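How a Town Decides Where People May Worship

Religion and Law for Young Readers, Part 2

A place of worship is a building or room where people meet to pray, sing, read holy books, or sit quietly together. Churches, mosques, synagogues, temples, and meeting houses are all places of worship. Most countries have laws that protect the people who use them. Most countries also have laws about buildings. This page explains how the two kinds of law fit together.

What is freedom of religion?

Freedom of religion means that a person may follow a religion, change to a different one, or follow none. It also covers doing things with other people, such as holding a service or teaching children about a faith. In many countries this freedom is written into the constitution, the set of rules that all other laws must obey.

The freedom to believe something has no limits in law. The freedom to act on a belief can have limits, but the government must give a good reason for each one. Fire safety is a good reason. Disliking a group is a bad reason, and a court can cancel a rule that was made for it.

What is a permit?

A permit is written permission from a government office. A town may ask for one when a building is put up or when its use changes. Suppose a shop that sold shoes is going to be used for prayer meetings. The shoe shop may have had 30 customers in a whole day. A prayer meeting may bring 300 people through the door at the same time. The town needs to know whether there are enough exits and whether the floor is strong enough.

An example: the meeting hall in Rustholm

In Rustholm, a small congregation asked to use an old storehouse on the road to Tuvcombe. A congregation is a group of people who worship together. The steps were as follows.

The congregation filled in a form. It gave the address, the size of the hall, and the hours when meetings would be held.

The town put up a notice outside the building. Neighbors had 25 days to send in comments. Some wrote about parking and some wrote about noise. A few wrote that they did not want that religion in their street. The town read all the letters, but it could use only the ones about parking and noise. The law in Rustholm does not let officials refuse a permit on account of what people believe.

An inspector visited. An inspector checks that a building is safe. The hall had one exit and needed 2, so a second door was added at the back.

The town gave its answer in February. The permit was granted, with a rule that music must stop at a set hour each night. The same rule applies to the dance school and the sports club in that street.

What if the answer is no?

The town must put its reasons in writing. The congregation can then appeal, meaning it can ask someone else to look at the decision again. The first appeal usually goes to a board, and the next one goes to a court. The judge checks whether the rules were followed and whether other groups were treated in the same way. If a chess club was allowed to use a hall and a congregation was refused the same hall, the judge will ask the town to explain the difference.

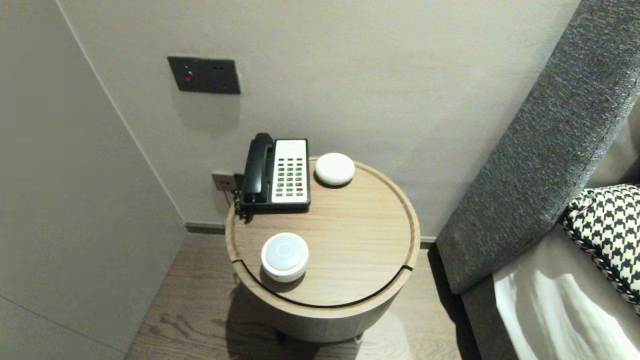

Can people pray together at home without a permit?

In most places they can, as long as the group is small and the house is still used mainly as a home. A town may apply its ordinary rules on noise, parking, and crowding, and those rules must be the same for a prayer group as for a birthday party.

Rules are not alike everywhere. In Osau, any group that meets in a rented room must register with the district office first. To register is to have a name put on an official list. In some countries, registration is easy and takes one form. In others it is slow or is refused to certain groups, and members can be fined for meeting without it. People who study human rights look closely at these laws.

Words to know

Appeal: a request to have a decision looked at again.
Congregation: a group of people who worship together.
Constitution: the highest set of rules in a country.
Inspector: a person who checks that a building is safe.
Permit: written permission from a government office.
Register: to have a name put on an official list.

Last updated May 1, 2020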